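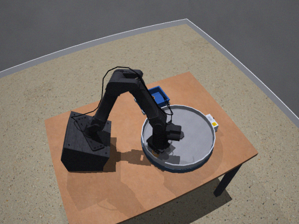
Orange-brown wooden table with a large round grey tray.

Raudsepp to open table repair workshop in Caltham

CALTHAM, 2018-07-30: Furniture repair firm Raudsepp will open a second workshop in October, taking over the former seed merchant's building on Clillby Road. The new site will handle wooden tables only. Chairs, chests and upholstered pieces will still go to the firm's first workshop in Tusum.

Tables make up most of the work Raudsepp takes in, and the Tusum building has run short of floor space. Customers there currently wait up to 20 weeks for a full strip and refinish. The firm expects the wait to fall once both workshops are running.

The Caltham workshop covers 1750 square feet on one level, with a loading door wide enough for a dining table to be brought in without taking the legs off. A separate finishing room at the back will keep dust away from pieces that are drying.

Services at the new site will include:

Removal of heat rings, ink and water marks
Repair of loose joints and split tops
Replacement of missing leaves, matched as closely as possible to the existing timber
Stripping and refinishing in oil, wax or varnish

"We have been turning large tables away all year, and that is a poor way to treat people who have driven across the county with one in a trailer," said Ülle Tamošiūnaitė, owner of Raudsepp. "Caltham gives us the room. Prices will be the same at both workshops."

Zane Strazds, who has worked at Tusum as a finisher, will manage the new workshop. He will be joined by two bench joiners, and one of those posts is still open. Applicants should have experience of repairing old furniture and be able to lift safely as part of a team.

"Most of the tables we see are in daily use," said Strazds. "People want the wobble gone and the top put right, and they want to eat off it again before Christmas. A lot of that can be done without stripping the whole piece."

Customers can ask for an estimate by sending photographs or by bringing the table in. Estimates are free. Collection and delivery will be available within 50 miles of either workshop, and the charge will be set out in the written estimate.

Bookings for Caltham open in the first week of October. Tables already booked in at Tusum will stay there unless the customer asks for a transfer.

Notes to editors

Raudsepp repairs and refinishes household furniture. Interviews and visits to the Tusum workshop can be arranged through the office.

ENDS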